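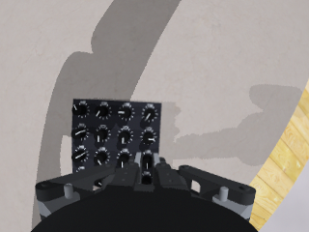

Llevo desde septiembre usando Plemen en el equipo y ya me apetecía escribir algo con calma, porque las reseñas que leí antes de contratarlo eran todas del primer día (el entusiasmo del primer día no sirve para nada, te lo digo yo, que me he apuntado a tres gimnasios).

Para quien no lo conozca: Plemen es una herramienta de reconocimiento entre compañeros. Cada persona recibe al mes 30 puntos para repartir, los manda con un mensajito cuando alguien le echa una mano, y lo que vas acumulando se cambia por cosas de un catálogo. Nosotros somos una empresa mediana, 209 personas entre oficina y almacén, y veníamos de Tretcombe, que era básicamente una encuesta de clima con caritas. La gente contestaba la carita verde para quitársela de encima y a otra cosa.

La puesta en marcha, muy bien. En una mañana teníamos cargada la plantilla desde el programa de nóminas y por la tarde ya había mensajes. Me gustó mucho que se pueda mandar un agradecimiento en privado — hay compañeros que lo pasan fatal cuando se les aplaude delante de todo el mundo, y en Tretcombe eso ni se contemplaba. La aplicación del móvil va fina, incluso en los teléfonos viejos del almacén, que eran mi gran miedo.

Ahora lo regular. El primer mes hubo una avalancha, pero en el segundo empezaron los intercambios: tú me das diez, yo te doy diez. No los culpo, si pones una moneda encima de la mesa la gente comercia. Plemen tiene un aviso para detectar estos trueques, pero salta tarde y además le llega al mando directo, que a veces es uno de los que está trocando (!). Acabé desactivándolo y hablándolo en la reunión de turno, mucho más rápido.

También noté que los de almacén recibían bastante menos que los de oficina. Tiene su lógica: quien se pasa el día delante del ordenador tiene el botón a mano. El informe por departamentos existe, pero está escondido en un submenú de «Exportaciones» y sale en un formato feísimo que hay que arreglar a mano. En la demo, por cierto, me lo enseñaron precioso. Pregunté a soporte y me contestaron el mismo día, muy amables, con un enlace a una página de ayuda que seguía en inglés.

El catálogo es flojito. Tarjetas regalo, auriculares, una mochila que cuesta 400 puntos y que no ha pedido ni uno solo de los nuestros. Lo que vuela es la tarde libre, que la añadimos nosotros a mano como premio propio. Si lo contratáis, meted eso el primer día y olvidaos de la mochila.

De precio, pagamos unos 349 euros al mes por todo, con el descuento por pago anual. Ebrahimi nos pasó un presupuesto más bajo, pero sin aplicación móvil, y para gente que trabaja de pie no me servía. Plindthorpe lo miré por encima y me pareció pensado para equipos comerciales, mucho ranking y mucha medalla. A mí los rankings me dan repelús, y en Plemen por lo menos se apagan con un clic (vienen encendidos, ojo, está en Ajustes, Visibilidad).

¿Lo volvería a contratar? Sí, con matices. Los mensajes son lo mejor con diferencia, hay algunos que la gente se ha impreso y tiene pegados en la taquilla. Los puntos me sobran un poco y estoy pensando en bajarlos a la mitad en la renovación — soporte dice que se puede, ya os contaré por aquí si la gente se me enfada.

Le pongo un siete. Un ocho si traducen la ayuda.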